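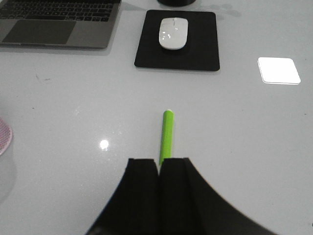
BARRIOS, March

Search this site Go

About Clunex

Clunex writes control and perception software for robot arms that work on desks and benches. We do not build hardware.

Our main product, Plekell, is a grasp planner. It takes wrist-camera input, proposes finger placements for thin objects such as pens, and passes the chosen one to the controller at 100 Hz. Glossy white surfaces get their own test set — reflections and soft shadows are a common source of false edges.

Triltell is the tooling side: log replay, calibration checks and regression runs. The current suite has 53 desk layouts, 8 of them with an open laptop and a mouse in view. A release ships when all of them pass.

We are 29 people, mostly engineers, in one office. Support is handled by whoever wrote the module.

Related
Plekell release notes
Triltell: replaying a failed grasp
Open positions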